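November, workshop notes, evening

Continued with the wheels for the Goh charity ride. The team starts from Tarkitz and rides 240 miles in four days, so I want every wheel finished well before they pack. Today I trued six of them. Rear wheel of the second bike was the worst, it had a hop near the valve and two spokes with almost no tension. I replaced both and went around 14 times in small quarter turns until it stopped fighting me.

Still open: the Gondow hub makes a dry click under load. I cleaned the pawls and put thin oil, the click is less but it stays. Maybe the spring is tired — I will ask for a new one before I open it again.
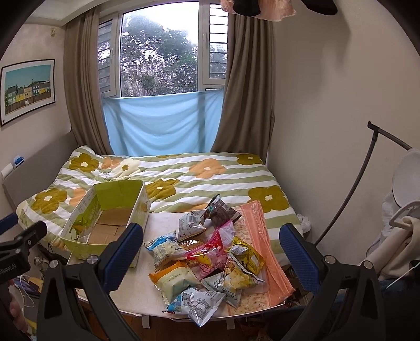

Latrice Okafor wrote back that the click is more likely from the cassette lockring, and that I should check it with the torque wrench before I order any spring. On her own Grullero wheels she had the same noise for a whole season and it was only the lockring.

I had tightened that one by hand feeling, so she can be right. Tomorrow: lockring first, then ride it up the hill behind the shop in the small gear. Also the tubes need to be sorted, long valves for the deep rims, and the spare derailleur hanger is still missing from the box.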